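Unit 4 Handout: Glass Color, Labels and Fill Level
Packaging Basics, Quaye Building, Room 295

Read this before the lab. Bring the Skurkura workbook and a pencil.

1. Glass color
Clear glass shows the wine and lets in the most light. Green glass blocks part of it, and brown glass blocks more. Dark green can look nearly black until there is a light behind it, so judge color at the window as well as on the bench.

2. Paper labels
Pale paper passes light. A label that looks flat cream from the front may turn yellow when lit from behind, and fine printing gets harder to read. Note both views. Script lettering is the first thing buyers misread – copy only the letters you can make out and leave a gap for the rest.

3. Bands
Some designs add a dark strip above or below the main label. Record each band on its own line of the Sikach form.

4. Fill level
Stand the bottle upright. Look beside the label edge, where the glass is bare, and find the curved line of the liquid.
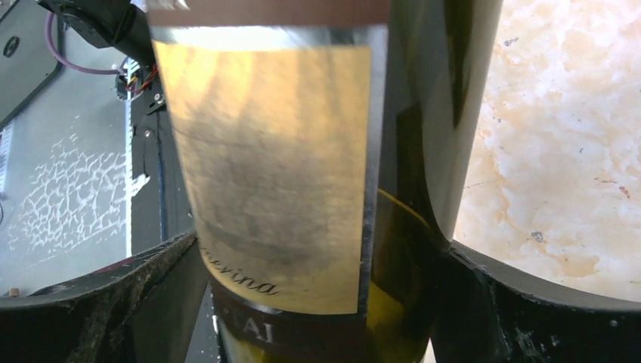 A remark from Flaruvstead, passed on after last term's lab, was that the level should be read at the bottom of the curve and never at the glass, and that half the class had marked it too high.

Lab sheets go in box 50 by 4 p.m. Late sheets lose one grade.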